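Buscar en la documentación Introduzca un término Buscar

Puesta en marcha de la estación bimanual Lurnora: primera tarea de manipulación sobre mesa

29 de febrero de 2024
Geert Verbeke, Departamento de Formación Técnica, Clastlow

El presente procedimiento se dirige a los centros que han contratado el servicio de instalación de Lurnora y disponen ya de la estación montada y conectada a la red. Se requiere haber completado el registro del equipo en el portal Murberg. El tiempo previsto es de 90 minutos.

1. Comprobación previa

Verifique que el interruptor de parada de emergencia se encuentra al alcance del operador. Encienda primero el controlador y, una vez estable el indicador de estado, los dos brazos. El orden inverso provoca el aviso 544, que obliga a reiniciar la secuencia completa.

Revise el recorrido de los cables de ambos brazos en toda su amplitud de movimiento. Un bucle demasiado corto limita el giro de la muñeca; uno demasiado largo puede interponerse ante la pinza.

2. Calibración de las cámaras

Abra el asistente Willems y seleccione «Calibración conjunta». El asistente solicita en primer lugar las cámaras de muñeca y, a continuación, la cámara cenital. La calibración caduca a las 168 horas de uso, o antes si se desmonta cualquiera de los soportes.

3. Disposición de los objetos

Coloque los objetos dentro de la zona que alcanzan ambas pinzas. Para la primera sesión se recomienda un recipiente rígido sobre un posavasos, con otros objetos de distinta altura detrás. Las superficies metálicas pulidas son admisibles, pero conviene revisar los reflejos en la vista previa antes de grabar.

4. Aproximación y agarre

Lleve el brazo derecho a la vertical del recipiente y descienda a velocidad reducida. Mantenga el izquierdo abierto y a baja altura, a un lado del posavasos.

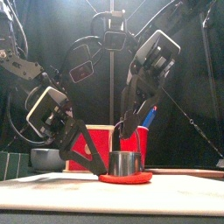

Cierre la pinza de forma gradual hasta que el panel confirme el contacto. Si la lectura de fuerza oscila, abra, eleve el brazo y repita la aproximación. No corrija la posición con la pinza cerrada.

5. Registro de la sesión

Guarde la secuencia con el nombre del centro y el número de serie de la estación. Las incidencias de calibración deberán remitirse a Milan Van Beek, responsable de soporte, junto con el archivo de registro del asistente.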